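Driving time, Malura to Pudard by the lake road

We have one night at the inn in Malura in April and want to see the Pudard overlook before checkout at 11. The map gives 100 miles round trip by the lake road. Is the lake road open that early in the year, and is there food on the way?

remik_608

The gate at Barasa stays closed until the snow is cleared. Last year that was late April. If it is closed, take the county road, which adds 19 miles each way. Fuel up in Malura. The overlook lot is at 1,489 feet and has no water or restroom.

Food stops, in order from Malura:

1. Barasa general store. Opens at 7 a.m. Cold drinks, coffee, sandwiches.

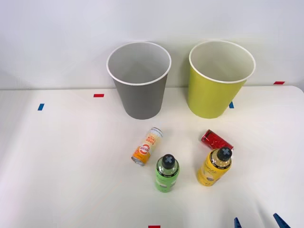
2. Pudard bakery. Opens at 9 a.m., cash only. Too late for you if checkout is at 11.

lakeroad458

Ask the inn for late checkout. Ours gave us until 1 p.m. at no charge.

gravel_and_pine

went in may, road was fine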